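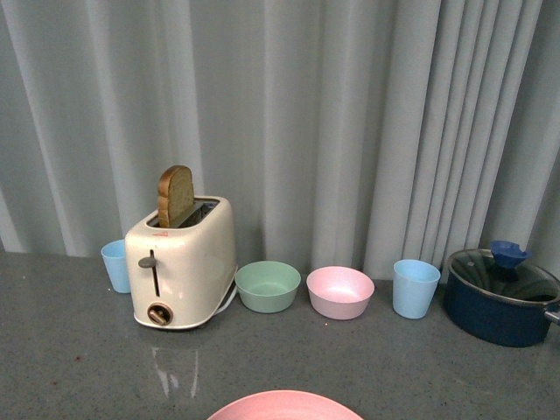 Shared kitchen, counter at the curtain: toaster, small bowls, blue cups and the pot with the glass lid.

Vukmont House, Gimness
Minutes of the kitchen meeting, May

Held on Thursday at 19:30 in the dining room. Minutes were written by Danai Vlachopoulos, who also led the meeting. Present were residents from all three floors. Rooms 4 and 11 sent their apologies.

1. Minutes of the last meeting
These were accepted with one correction. The extra shelf in the cold store belongs to the ground floor and not to the first floor, as it was written.

2. What stays on the counter
This point took the longest time. In the last meeting we agreed that the counter must be "mostly free", but we did not say what mostly means. The ground floor would like to have everything inside the cupboards at night. The second floor answered that many people have breakfast before six and do not want to open doors and move things while others are sleeping.

After discussion it was agreed that the toaster stays out permanently. The blue pot may stay out if it is clean and has its lid on. Bowls and cups may stand on the counter during the day, and the last person in the kitchen in the evening puts them in the cupboard. Private food does not stay on the counter. Bread goes back in its bag, and this includes single slices.

Room 7 voted against the part about the pot and asked that this is written down.

3. Toaster
Room 9 reported that the toaster makes the bread darker on one side. Room 2 uses it every day and has not noticed this. It was decided to keep it until autumn and then look again. Please empty the crumbs on Sundays and pull out the plug before you do it. The cord should not lie near the sink.

4. Small bowls and cups
The pastel bowls and the light blue cups are plastic, and several people have put them in the microwave. We do not know if they are made for this. Until somebody finds the instructions from the shop, please heat food only in the glass dishes from the lower cupboard. Danai will ask Flevberg, where they were bought.

It was asked if the small bowls can be used for the cat on the ground floor. The meeting said no.
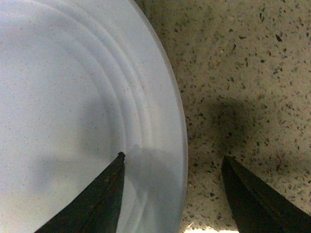 Item 5: one of the plates, with the ridges near the rim.

5. Plates
There was a question whether the large speckled plates are dirty or if the spots belong to them. Room 5 had washed one of them twice for this reason. Those who chose the plates confirmed that the small brown spots are part of the pattern. What does need attention is the ridges near the rim, because sauce dries there and the quick wash with a sponge does not reach it. Please use the brush.

Plates should be stacked flat in the upper cupboard, at most eight in one pile. The first floor asked for a second pile on the lower shelf for those who cannot reach so high. Agreed.

6. Curtain
The curtain behind the counter was last washed before Christmas. Room 3 offered to wash it together with the curtains of the dining room. It will be hung again on the same day. Room 12 proposed a shorter one, so that it does not touch the counter. No decision; we come back to this when we know the price.

7. Money
The kitchen account has 1,278 euros. From this we must still pay the bill of Engelhardt for the repair of the tap, which has not arrived. A new washing-up brush and 3 dish towels may be bought without asking again. The proposal to buy a second toaster was taken back by the person who made it.

8. Shelf labels
Roughly 22 labels are needed if every room gets its own part of the dry food shelf and the common things are marked too. Room 6 will print them. Names are not necessary, the room number is enough.

9. Other matters
The window must be closed when the heating is on. This was said also in the last two meetings.
The large scissors are missing from the drawer.
Room 8 thanked everyone for the help with the freezer.

The next meeting is after the summer holidays. Points for the agenda can be put in the box beside the stairs.

End of the meeting: 20:50
D. V.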